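Arm keeps stopping with a force limit fault when picking near the bottom of the bin 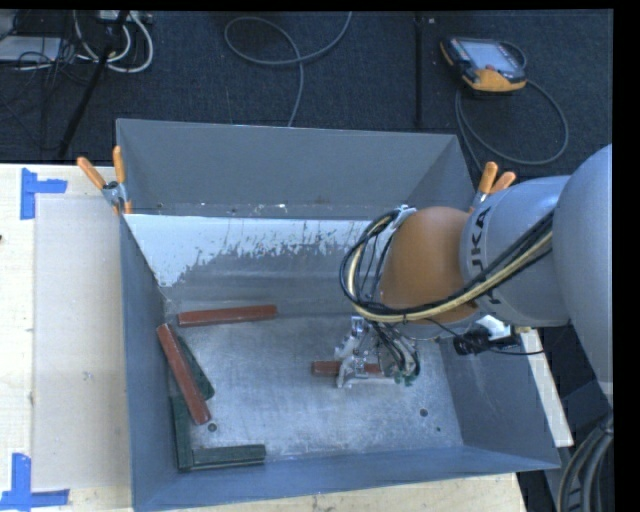

Posted by Stusum, 2025-04-25

Hello everyone, and apologies in advance for the length of this, I never know what to leave out.

I look after a small bin picking cell with a KUKA arm. It takes coloured blocks out of a metal bin one at a time. It worked nicely all through last August and I was rather proud of it. Since we moved the table to the other end of the room, though, it stops itself at the bottom of a pick, maybe one time in 10. The fingers go down beside a block, there is a bit of a clunk, and the pendant tells me the force limit was exceeded. I clear it, jog the arm up and off it goes again, quite happily, until the next one.

What I've tried so far: I redid the tool calibration, I checked that the bin is still held tight by its clamps, and I dropped the approach speed to 50 mm/s. Slowing it down made the clunk quieter but the fault still comes. It's worse with blocks lying against the sides or on top of one another, but I have had it on a block lying all by itself as well. My manager has asked whether we can simply raise the limit so that it stops bothering us. I don't like the sound of that but I couldn't explain why very well. Any ideas would be gratefully received!

Marport

I had this and it was the limit being too low. Put it up a bit and see. Ours has been fine.

Đinh

Welcome, and no need to apologise, the long posts are the ones we can help with. Please don't raise the limit yet. The stop is doing its job — something is touching that shouldn't be — and if you turn it up you will have the same knock with more push behind it. Sooner or later that bends a finger, or worse, catches somebody's hand when they reach in to move a block.

You moved the table, so I would start there. Calibrating the tool tells the arm where its fingertips are, but it doesn't tell it where the bin is. If your base frame is still the old one, the floor of the bin could easily be 2 mm higher than the arm thinks, or the whole thing could be sitting on a slight slope. Empty the bin, go to manual reduced speed, and bring the fingertips gently down to just above the floor in all four corners, writing down the height each time. On ours one corner was well out after a move, and we'd spent a whole afternoon blaming the gripper, poor thing.

Then teach the base again and give yourself a little clearance at the bottom. Blocks leaning on each other are a separate problem. The camera, if you use one, may give you a perfectly good position for the top block while a finger comes down on the one underneath. I'd have it skip anything tilted and come back to it later.

Do check the cables too. If the bundle pulls tight when the wrist turns, it can look just like a contact to the arm.

Dilov

Agree with Đinh about the base. I'd add one thing, check the payload figure. Mine was still set to 700 g from an older gripper and the arm was reading its own weight wrong, which gave me odd stops in mid air as well as low down. If yours only ever happen at the bottom it probably isn't that, but it takes a minute to look.

And keep everybody's hands out of the bin until it's sorted, even when it has stopped on a fault.

Stusum

Thank you all, you are very kind. The base frame was never redone after the move, I've just looked. I'll do the four corners in the morning before anyone else wants the cell, and I'll show my manager the bit about bent fingers.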